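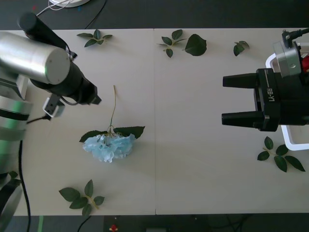

Review: Culeck Leader Arms for Two-Handed Teleoperation

Culeck sells a pair of passive leader arms for recording bimanual demonstrations by remote control. The operator holds one in each hand, moves it, and the follower arms copy the joint positions. I used a pair through most of June on flower handling: picking up artificial stems, passing them between grippers and clearing leaf sprigs off a tabletop. The total came to 305 kept episodes.

Setup

The arms clamp to any desk edge up to two inches thick. Wiring is one USB cable per arm plus a shared power supply. Calibration means holding both arms in a printed pose for a few seconds and pressing a key. It has to be repeated whenever a clamp shifts, and the clamps do shift. I ended up putting rubber sheet under the jaws and marking the desk with a pencil.

The software side is less tidy. Culeck supplies a driver and a sample recorder, and the sample recorder drops the last fraction of a second of every episode. I gave up on it and logged through Plirnent, which accepted the driver output after I renamed the joints. Allow an afternoon for this. The manual has the left and right joint tables swapped on one page.

Arm tracking

Tracking is good at moderate speed. Slow reaches come out smooth enough that I turned the filter off. Fast wrist rotation shows a visible lag at the follower, and the natural reaction is to overcorrect, which then ends up in the data. New operators should be told to finish the wrist motion before closing the fingers.

Gravity compensation is by spring and is adjusted with a hex key at the shoulder. The factory setting was too stiff for me. Backed off two turns, the arm stayed where I left it at most heights but sagged slowly when fully extended.

Gripper triggers

This is the weak part. The triggers have a short travel and a light return spring, so small openings are hard to hold. A hydrangea head is forgiving and can be nudged around. The stem is another matter: it is thin, it lies flat on the board, and the fingers have to come down almost to the surface before closing. With the stock springs I lost many stems by opening slightly during the lift. Replacing them with stiffer ones from the spare parts bag helped a great deal. Why the stiffer springs are the spares I do not know.

There is no force feedback. For leaf sprigs this hardly matters. For handing a stem from one gripper to the other it does, and I had to rely on watching for the stem to bend.

Comfort

Each arm carries its own weight well, but the handle is sized for a large hand. After an hour the thumb gets tired. I recorded in blocks of around 500 seconds with a break between them, and episode quality dropped less toward the end of the day than it had with the Modise handles I used before.

Compared with guiding by hand

I also recorded a small set by pushing the follower arms directly. Contact is easier to feel that way, and the stem pickup was cleaner. On the other hand, a person's forearms end up in the camera view, and moving two arms at once is awkward for one person. For single-arm work I would still guide by hand. For handovers the leader arms win clearly.

Price and verdict

The pair cost me $3000 with clamps and power supply. The Lumham set is cheaper but comes without gravity compensation, and I would not want to do long sessions on it. Recommended for two-handed tasks at moderate speed, provided you change the trigger springs first – and check the clamps before every session.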